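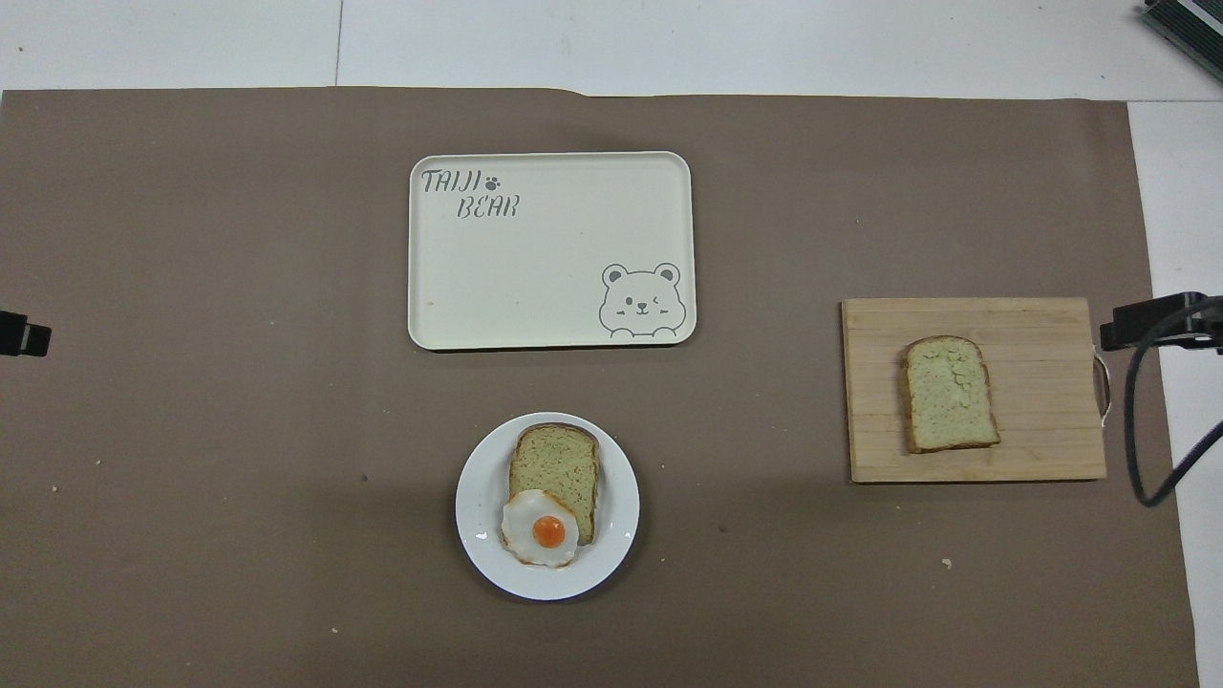

Head camera view, breakfast task: tray, plate with egg and bread, second slice on the board.

Zilelden Forum > Perception and Planning > Food handling
Thread: Bread on board vs. bread on plate, segmentation merges egg and slice

prurkham_ctl
Posted August 16, 2022

Setup is two arms, fixed head camera, stock Zilelden planner with the Mistmont segmentation node in front of it. The goal is to pick the slice off the board and place it on the plate, over the egg.

The slice on the board segments cleanly. On the plate, the egg overlaps the lower left corner of the bread, and the node returns one instance for both, labeled "bread". The place pose is then computed from the centroid of the merged mask, so the target lands between the yolk and the middle of the slice. I want it on the egg.

Over 15 runs on the same layout I got the merged mask in 13. Raising the boundary threshold splits the yolk off as its own object and leaves the egg white with the bread. Has anyone got a config that keeps a fried egg in one piece?

tooltip_frame
The threshold won't fix this. The white is golden at the edge and so is the crust, so the boundary is weak exactly where you need it. Try prompting from the yolk. It's the only strongly colored blob on that plate. Seed there, grow outward, cap the radius, subtract the result from the bread mask.

prurkham_ctl
Radius cap in pixels or meters?

tooltip_frame
Meters. Project through the table plane first, otherwise you retune it every time the camera is moved.

gridsearch8
Disagree with the seed approach. It works for this egg and fails on the first one with a broken yolk. You are hard-coding a breakfast. Depth is the better cue: fit the rim of the plate, take height above that plane, and look for the step at the edge of the egg.

tooltip_frame
What step? The edge of a fried egg is thin. On my sensor that is inside the noise at working distance.

gridsearch8
Average 10 frames. Nothing moves before the pick starts, so there is no cost except latency.

tooltip_frame
Averaging removes temporal noise. It does nothing for the bias you get on glossy surfaces, and yolk is glossy. I tested this in December and the yolk came back as a dent.

Szu-yu Tu
I maintain the mask adapter in Mistmont. Two things.

First, the merge is partly ours. The adapter joins any two masks whose boxes overlap by more than a set fraction if the smaller one scores low. Set merge_low_score to false and check the raw output before adding anything on top. You may find the egg was there all along.

Second, I would separate the place target from the instance label. The planner needs a point and a support height. Neither requires knowing where the bread ends.

prurkham_ctl
With merge_low_score off the egg shows up as its own instance in 8 of 10 runs. In the other two it is missing from the raw output as well. Better than what I had.

New problem: the tray. It is empty, but the bear face printed in the lower right corner now comes back as a low-score object, and the planner treats it as an obstacle.

wei_stack
Same thing here with printed placemats. Height filter. Anything that doesn't rise above its support surface is dropped from the collision set – keep it in the label set if you need it for logging.

gridsearch8
So depth is useful after all.

tooltip_frame
For a flat print on a plastic tray, sure. I never said otherwise. The egg is still a bad case.

wei_stack
Careful with the cutoff if the board is in the same pass. A slice lying flat is not tall. I run the filter per support surface, with the board and the tray fitted separately. One global table plane gave me either phantom bears or no bread.

prurkham_ctl
Per-surface filter is in. The bear is gone from the collision set and the slice on the board survives. For the two missing eggs I'll try the yolk seed as a fallback only when no egg instance is returned, and log which path was used.

gridsearch8
Fine as a fallback. Please add a broken yolk to the test set before you call it done.

Szu-yu Tu
If you can export the raw masks from those two runs, attach them to a ticket on the adapter. I'd like to see whether the detector proposed anything there before suppression.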